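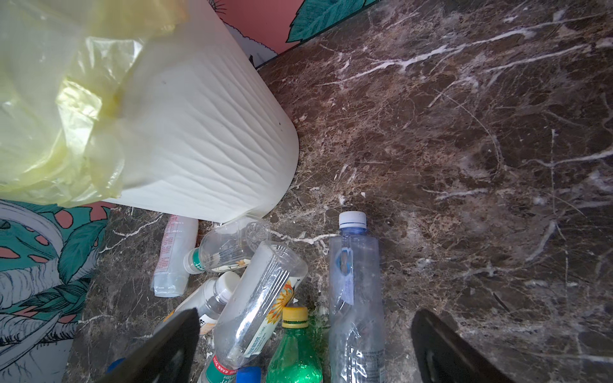 4.2 Teaching the bottle pick-up

Search the manual

1. Stand the lined bin at the back of the table, within reach of both arms.
2. Take hold of the Firel hand controls and bring one gripper down slowly, fingers open either side of a bottle.
3. Close, lift, and release over the bin. Lovely - your first demo!

Note: Record 20 demos before training. Mix up the bottles, it really helps!
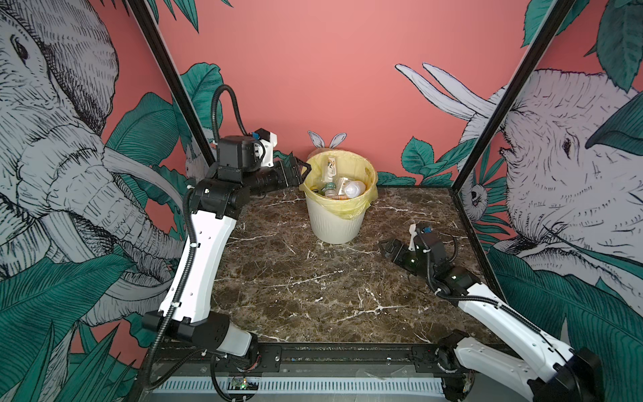
Plullberg Set-up Guide, Issue 4

CAUTION: Glass is heavier than plastic. Go gently, and keep your hands clear of both arms.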